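Teaching by hand or by remote: which do you use for kitchen tasks?
Posted in: Arms and grippers > Teaching and demonstration

fluvach_bench
We are teaching an arm to work around a toaster on a crowded worktop, by remote control, one person driving. So far we have 77 demonstrations and the driver is sick of it. Worktop, arm and one wrist view:

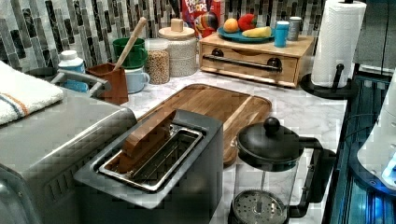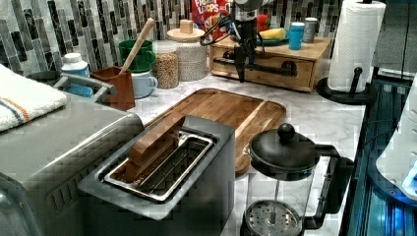
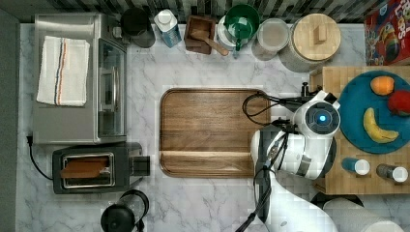
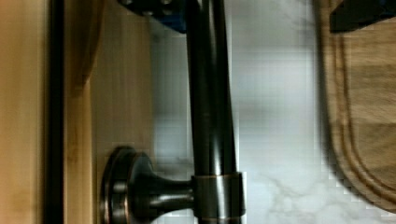
Has anyone changed from remote control to moving the arm by hand partway through a task? Can the two sets be mixed?

hulgate77
They can be mixed if the joint positions are logged the same way in both. Label each run with how it was made, so you can train without one set if it causes trouble.

latheandlace
I'd disagree with that. We mixed them on the Laing project and the arm hesitated just before every grasp. Hand-guided runs are quicker and smoother, and the remote ones have small pauses where the driver is judging depth. We dropped the hand-guided ones and it cleared up.

hulgate77
Could have been the pauses in the remote set, then. Did you try trimming those?

latheandlace
No. We had 400 remote runs by then and only 10 by hand, so it was an easy choice.

mor_setness
The other problem with guiding by hand is that your own arm gets into the camera views. The policy sees a sleeve in training and no sleeve when it runs. At Setness we guide by hand once, then replay the motion with everyone standing back and record the replay. It takes twice as long and you have to put the objects back exactly where they were.

fluvach_bench
Replay won't suit us, I think. We shift things between runs on purpose. How many runs before you saw it cope with a moved toaster?

mor_setness
Over 400 for ours, different object. I wouldn't read much into it.

latheandlace
Change drivers every half hour before you change method. Tired drivers clip the edges of things and you end up teaching that.

fluvach_bench
Fair point. Will try two drivers on Saturday and leave the method alone for now.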